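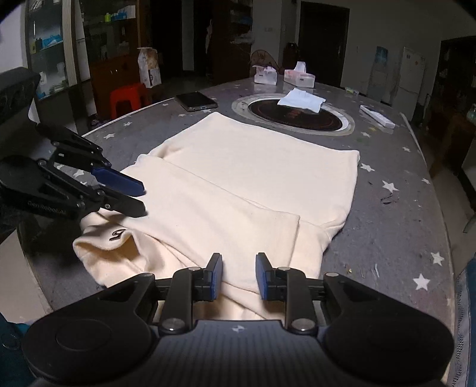

Folding heavy sweatshirts on a round table, a thread. 1/

Most folding guides assume a rectangle. A round top gives you full depth only through the center line, so the garment has to lie on that line or the sleeves go over the side. Hem toward you, collar toward the far side. 2/

Our table has a hob set into the middle, which raises the usual question. Hob off at the wall, and left off for the whole session. I also wipe the glass first. Cream fleece shows everything, and cooking oil is the worst of it. 3/

Sleeve first. Bring it diagonally across the body so the cuff ends inside the outline of the torso. If the cuff sticks out past the side seam, the final stack leans. Thick cuffs need a flat palm for a second before you let go. 4/

Second sleeve goes the same way, but cross it lower than the first. Two cuffs on top of each other make a lump that no amount of pressing will remove. 5/

The hem is where I lose time. Ribbing pulls in and the fabric above it bunches. Take the hem at two points, pull outward, then lay it down. Smoothing from the top only pushes the creases toward you. 6/

Small embroidery near the cuff: leave it facing up and off the fold line. Lill sells a cuff-marked sweatshirt in this weight and the backing on the stitching is stiff enough to leave a permanent ridge if you crease through it. 7/

Thirds or halves? Halves for a shelf, thirds for a drawer. The Skindeck drawers in the hall take thirds with the hem tucked in. Halves jam on the runner. 8/

Khải Nông asked about rolling. Rolling is fine for T-shirts. A fleece-lined sweatshirt unrolls itself overnight unless you tuck it into its own hem, and then the hem stretches. 9/

Things that live on our table and should be moved before you start: phone, tissue boxes, used tissues, anything long and thin. I move perhaps half of them. The far side of the table is storage and has been since August. 10/

Kha Đinh recommends a folding board. I tried one from Zolitz. Good for shirts, too narrow for anything with a lined hood, and it slid on the tabletop. It is now under the printer. 11/

Next up is the gray hoodie, which has a drawstring and a kangaroo pocket. Separate thread. 12/12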